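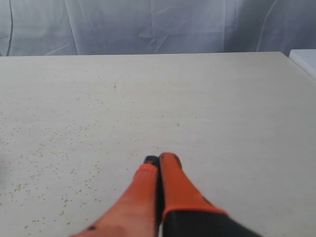
Spring league: are we really going to a two-division split?

Plurbridge Ultimate Forum > League Play

hammerdown143
So the draft schedule went up last night and it has us split into an upper and a lower division for the whole spring. I've played in this league since my knees worked and we've always had one big pool, everybody plays everybody, then a tournament at the end. I kind of love that! You get stomped by Stakell in the first game and then you get a fun one against a bunch of beginners from Vrettos. Am I the only one who's bummed?

lefty_flick
Not bummed at all, sorry. Our team lost 15-1 last season in the rain and three of our new players never came back. I'd much rather have close games.

hammerdown143
OK, 15-1 is rough. But could the better teams just ease off a bit, or mix lines at halftime? We used to do that all the time.

Periklis Makris
Easing off feels worse than losing, if you ask me. I was on the receiving end of that my first year (everybody throwing lefty scoobers and giggling) and I nearly quit. Split it, I say. My only gripe is that the lower division got the Aluvska fields again, the ones with the slope and the sprinkler heads.

discjockey
The slope is a feature. Learn to throw uphill. 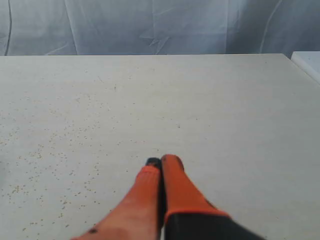
Orestis Chrysikopoulos
I'm fine with two divisions, but the draft has no way to move between them and that bugs me. If a team wins its first four games in the lower group, let them swap up at the midpoint. We tried that in the Stakell indoor league in January and it worked great, apart from one captain who swore his team was losing on purpose to stay down.

lefty_flick
Was it your team, Orestis?

Orestis Chrysikopoulos
No comment.

hammerdown143
Huh, a midpoint swap I could live with. I still want the one big tournament at the end though, everyone in the same bracket, bad sandwiches, the whole thing.

discjockey
Mixed bracket means more than 400 people trying to park at Aluvska at 8 a.m. Hard pass from me. Two smaller tournaments on different weekends, please.

Periklis Makris
Carpool! We fit six in my van last year, plus a cooler and a dog.

hammerdown143
I'll write up the swap idea and send it to the league email tonight. Parking can be its own thread, I'm not touching that one.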